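Doaa Hamdy on baskets, radishes and why her market table never looks the same twice

Caught Doaa Hamdy at half past seven, before she'd had coffee. She was unpacking crates at the back of the Drekside hall and said I could ask whatever I liked as long as I held the door. So I held the door. Then I held a stack of trays. We got to the sitting down part about an hour later.

Hamdy runs the play kitchen corner at Drekside, and she dresses the tables. That means picnic stuff, market stuff, tea stuff, pretend vegetables and the things to put them in. She has 2,216 pieces on her list, which she keeps in a paper notebook with a rubber band round it. Cups, lids, plates, fruit. Doll blankets, for some reason. "The blankets came with a donation," she says. "You can't send back half a donation."

She started with one shelf. Her first box of toy food came from a shop called Kisero that was closing down, 40 dollars for the lot, no picking through it. Most of it was bread. "So much bread. We were a bakery for a whole year, we had no choice."

Now it's vegetables and fruit mostly, and she is fussy about them. She likes the odd ones. Anybody can get a tomato, she says. What she wants is a leek, a turnip, a long white radish, something a kid picks up and turns over and asks about. "They call it a carrot that got scared. Fine. Call it that. Then somebody's grandmother comes by and tells them what it is and how she cuts it, and there's your afternoon."

The baskets are her real weakness. She buys them second hand, wicker or rattan, lid or no lid, and she'll drive a long way for one with a good hinge. Lined ones she likes best, in a loud color if she can get it. Fabric over the rim means no scratched wrists. It also has to come out and go in the wash, and she has opinons about linings that are sewn in.

"Sewn in is a disaster," she says. "Yogurt. That's all I'll say about it."

I asked how she decides what goes where. She doesn't like the question much. Shrugs. Goes off to move a crate, comes back.

"A basket and a plate," she says finally. "That's the whole table. Something to take from and something to put on. You give them a big pile with no plate and they just throw it. You put down one plate and they start serving you lunch."

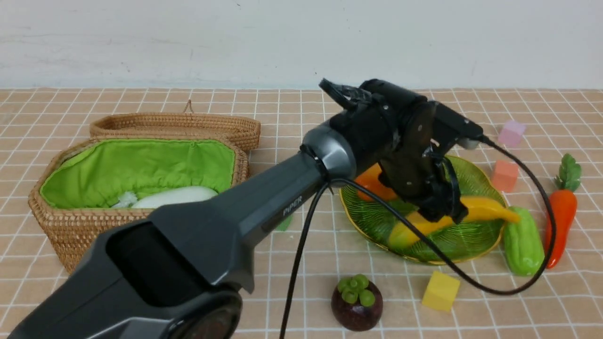 Color comes into it too. She'll put yellow on green, anything bright on green really, so it shows up from the other side of the hall. She keeps the pale things for inside the basket where they have to be found. And she leaves the lid open. Always open to start with. A shut basket gets carried off somewhere - she has found them in the coat rack, under the stage, once in a stroller halfway down the street.

Glass or plastic? I'd expected her to say plastic. She made a face. She uses real plates on some of the tables, with a grown-up sitting there, and says the kids are gentler with them than with anything else she owns. Breakages since last August: two. One was hers.

Youssra Ouali, who does the Saturday-style family sessions and shares the store cupboard, wandered over at this point and disagreed with nearly everything. Too few things on the tables, she said. Her own tables are heaped. "Doaa puts out a banana like it's in a museum," she said. Hamdy: "And mine gets put back at the end."

They've been having this argument for years, you can tell. Ouali uses the Kaczmarczyk crates, the deep ones that stack, and tips them straight out. Hamdy packs hers in layers with a tea towel between. Fruit on top, heavy stuff at the bottom, plates upright down the side. Packing up takes her 40 minutes. Ouali is gone in ten.

More than 200 families are signed up for the sessions now, and there's talk of a second corner over at Ulton, in the old reading room. Hamdy went to see it. Good light, she says, bad floor. She wants tables with a wipeable top and a pattern on it, tiles or squares or something, as the little ones line things up along the lines without being asked. She's also after another lidded basket, oval, not too deep, so a three year old can reach the botom. If you have one in the attic she'd like to hear from you. She'll take it without a lining. She has fabric.

What about more bread?

"No," she says. "No bread."

Then somebody needed the door held again.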